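Demonstration station (equipment planning)

A demonstration station is a fixed workplace at which a person carries out handling tasks with hand-held grippers so that the movements can be recorded and later used to train a robot arm. The term covers the table, the grippers, the tracking and recording equipment, the computer and the stock of objects handled. It is mostly used in purchasing and facilities planning, where the station is treated as one budget line separate from the robot itself.

Background

Early users tended to buy stations piece by piece. A gripper pair was bought from research funds, the table came from stores and the computer was shared with other work. This made the real cost hard to find afterwards. The planning guide issued by the Kotitz workshop was among the first to list the station as a single item with its own lifetime and its own running costs. Its layout was later taken over, with small changes, in the Rudent purchasing sheets.

Main cost items

Grippers. Most stations use a matched pair, one for each hand. Buyers are advised to order the pair together, as fingers and mounts from different batches may not fit. Spare fingers are normally entered as a consumable. The Kotitz guide allows 28 sets of fingers for the first year of a station in daily use.

Tracking. Where position is measured optically, the grippers carry marker plates. Replacement plates are cheap, but the cameras that read them are not, and they are often the largest single item after the computer.

Furniture and surroundings. A plain table of fixed height is enough for most seated work. Carpet, curtains and lighting are entered under building costs in some organisations and under equipment in others. The Rudent sheets place them under equipment so that they move with the station.

Cabling. Wired grippers need slack at the operator's side and a route to the recording computer. Planners often leave this line blank and pay for it later out of repairs.

Objects. The stock of things to be handled is small in price and awkward in purchasing terms, being made up of household goods, toys and packaging from ordinary shops. Delorme, a supplier of station furniture, sells a boxed set of 44 objects. Many users prefer to hold a petty cash allowance of 200 pounds per station and buy locally.

Storage. Recorded video fills disks quickly. Storage is usually budgeted by the hour of recording, with a second copy kept in another building.

Staffing

Operator time is the highest cost over the life of a station. A recording plan is normally written before the equipment is ordered, giving the number of recordings needed for each task. A plan of 4000 recordings is common for a first project. Time for resetting the objects between recordings should be included, and so should breaks, as holding a gripper in each hand is tiring. Training for new operators is short and is generally left out of the capital budget.

Choice of tasks

The tasks planned for a station decide much of what is bought. Picking up soft or uneven objects calls for fingers with a broad face and for more spares. Work with baskets and trays needs enough clear height above the rim for the gripper and anything fixed to it. Objects that reflect light strongly may need changes to the lighting.
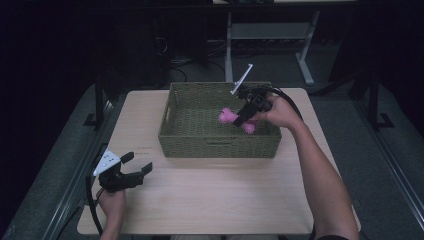
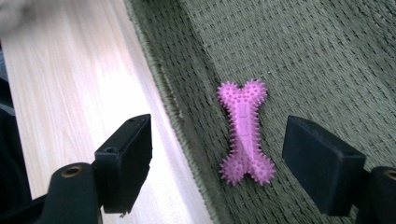 Hand-held grippers used with a pink spiky toy

Lease and purchase

Stations may be bought outright or leased. Tenura, a leasing firm, offers the grippers and tracking equipment on a fixed term and leaves the table, computer and objects to the customer. Leasing suits projects with a single recording plan. Outright purchase is usually cheaper where a second plan is expected, though the grippers may need to be replaced before the rest of the station.

Delivery times differ widely between items. Tables and computers can be had from stock, while matched grippers are often made to order. Buyers whose financial year closes in March are advised to place the gripper order by December and to agree in writing how late delivery will be charged.

See also

Operator training
Robot gripper
Total cost of ownership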